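The Table by the Door

Most advice about clutter starts with the closet. I think it should start with the table, the one everybody passes, where things get put down for a minute and stay until February.

A table is the most honest record a household keeps. A closet has a door on it. A drawer can be shut. Whatever lands on a table is out in the open, and people respond to that in one of two ways. They sweep everything into a basket before company comes, or they stop seeing it. I did the second for years. When I moved to Steltstead I had a round table from a secondhand place called Trokham, and within a month I could not have told you what was on it.

What I want to argue for is a middle course. Keep things on the table, but only things you would hand to a guest. A novel you would lend. A small picture in a frame. Something with a lid. Something with no use at all, like a ball, because a table with only useful things on it looks like a counter. 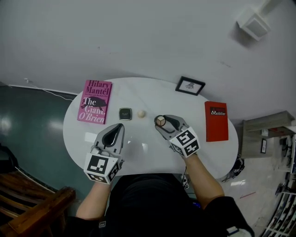
The usual objection is that small things multiply. They do, and I have no cure except to limit the surface. My table is small on purpose. The one before it could seat eight, and I filled it without trying. A friend in Prisside had me help clear her dining table once and we took more than 100 things off it, most of them paper. She wanted to buy a second table. I talked her out of it, and she is still a little annoyed with me.

Paper is the real trouble. An object asks to be looked at, but a sheet of paper asks to be dealt with, and ten sheets together make you want to leave the room. I keep mail off the table entirely. It goes in a tray in the hall, and when the tray is full I sit down with it. Books are allowed, lying flat, covers up. I know people who think a book lying flat is a book that has been abandoned. To me it's one that might get opened. On a shelf it shows you a spine the width of a finger, and you have to want it already. Flat on a table, a pink cover or a red one does some of the work for you.

I wrote a shorter version of this for the Daly newsletter, which goes out to 2000 addresses, and a fair number of people wrote back. Several wanted to know where the remote control goes. Others felt I was dressing up laziness.
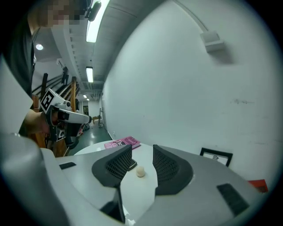

Rasha Nimri wrote that she couldn't see the difference between my ball and plain junk. If an object has no use and no story, she said, then it is waiting to be thrown out, and keeping it on the best table in the house only puts off the decision. She has one bowl on her table and it is empty. She added that she had slept better after she cleared the rest.

I take the point about putting things off. I have done plenty of that. But I don't agree that a thing needs a story to earn its place. Some objects are good to look at or to roll under your palm while you're on the phone, and that is enough. An empty bowl is a fine thing too. I would get lonely with it.

Where we do agree is that somebody has to decide. The bad table is the one where every object arrived by accident. Hers was chosen and so, these days, is mine — even if I chose five or six things and she chose one.
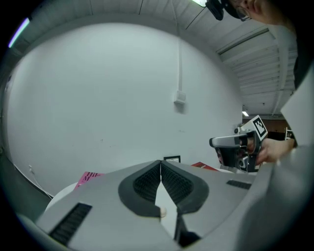 How I keep it going

I take everything off when I wipe the table. All of it goes on a chair. Then I put back what I still want, and whatever is left on the chair has to find another home before I sit down again. It takes a few minutes.

I change the books when I notice I've stopped reading the covers. The frame moves around but stays. Keys are not allowed, and neither are receipts, chargers or anything that belongs to the car. My husband keeps a pen there against the rules, and I have let that go.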